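4.2 Haltbarkeit und Raumklima: Was die Herstellerangaben hergeben

Die Behauptung, eine Matratze müsse nach einer festen Zahl von Jahren ersetzt werden, zieht sich durch die gesamte Ratgeberliteratur. Ihre Herkunft ist schwer zu klären. Die meisten Texte verweisen aufeinander, einige auf Garantiebedingungen, die über das Nachgeben eines Schaumkerns im Schlafzimmer wenig aussagen. Auch die Burkum-Studie, die in der Branche gern als Beleg angeführt wird, prüft 48 Kerne unter Walzenbelastung und rechnet die Ergebnisse auf Nutzungsjahre um. Wie diese Umrechnung zustande kommt, bleibt offen. Ein Schläfer ist keine Walze, und ein Kinderbett wird anders beansprucht als ein Gästebett.

Ähnlich verhält es sich mit der Feuchtigkeit. Skirnora wirbt mit einem Bezug, der Wasserdampf »aktiv« ableite. In unserer Befragung von 760 Haushalten ließ sich kein Zusammenhang zwischen Bezugstyp und berichtetem Schimmelbefall erkennen. Das widerlegt die Werbeaussage nicht, denn Selbstauskünfte sind grob, und wer Schimmel findet, spricht ungern darüber. Es stützt sie aber auch nicht. Deutlicher fiel der Unterschied beim Lüftungsverhalten aus, wobei wir hier mit sozial erwünschten Antworten rechnen müssen.

Bleibt das Aufstellen. Empfohlen wird, die Matratze regelmäßig hochkant zu lagern, damit die Unterseite Luft bekommt (vgl. Abb. 3). Der Rat klingt vernünftig. Ob er etwas bewirkt, hängt vermutlich vom Abstand zur Wand, von der Wandtemperatur und von der Dauer ab, und gerade diese Größen fehlen in fast allen Anleitungen. Das Merkblatt von Dukwood nennt 2 Stunden, ohne eine Messung anzugeben. An einer kalten Außenwand könnte die Maßnahme im November sogar schaden. Auch dafür fehlen allerdings Messreihen, die mehr als einen einzelnen Raum umfassen.

Abb. 3: Gesteppte Matratze, aufrecht an der Wand, neben einem Bett mit rotem Laken.
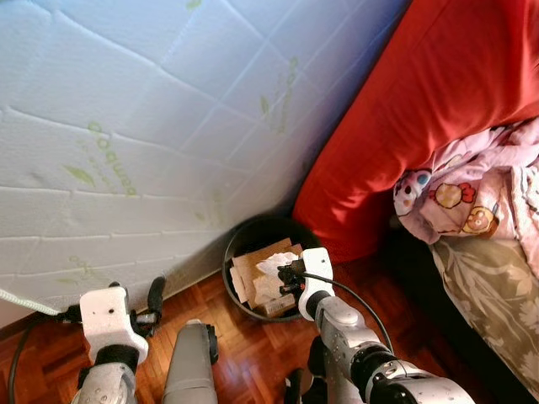 4.3 Grenzen der Befragung

Die Stichprobe ist nicht repräsentativ. Haushalte in Mietwohnungen sind überproportional vertreten, Angaben zum Baujahr fehlen häufig. Nach dem Alter der Matratze wurde nur in Klassen gefragt, was Vergleiche mit den Laborwerten zusätzlich erschwert. Eine Wiederholung mit Feuchteloggern wäre wünschenswert.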